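Visit to Lerkport, Jun 24, 2021

We drove to Lerkport for the open day at the new lakeside visitor center, 817 miles round trip from our place. The last stretch past Wolport is slow, with one lane in each direction and a lot of boat trailers.

Parking is in a gravel lot behind the marina. It holds 200 cars and was full by ten. We found a spot near the Maluleke boat ramp and walked back along the shore path.

Nobuhle Mthembu, the center's manager, gave a short welcome and led the first tour. The building took two years and replaces the old bait shop. They expect over 2,000 visitors a week in high season. Downstairs has maps, restrooms and a desk for campsite permits. Upstairs there is a room on local shipwrecks and a deck facing the water.

After lunch we took the ferry to Vudenska Island. The crossing lasts 25 minutes. The beach on the west side is sand, the rest is stones, so bring shoes you can swim in. The snack bar takes cash only. 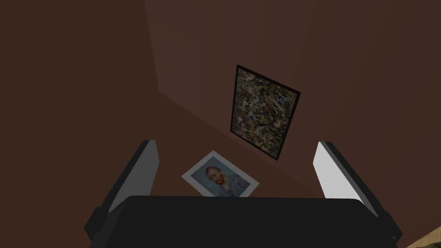
Open gripper and reddish-brown walls, computer rendering.

We were back on the mainland by six and ate perch at the marina. Rooms in town were booked, so we stayed in Wolport. The center is open daily through Labor Day and admission is free. Ferry tickets are sold at the dock.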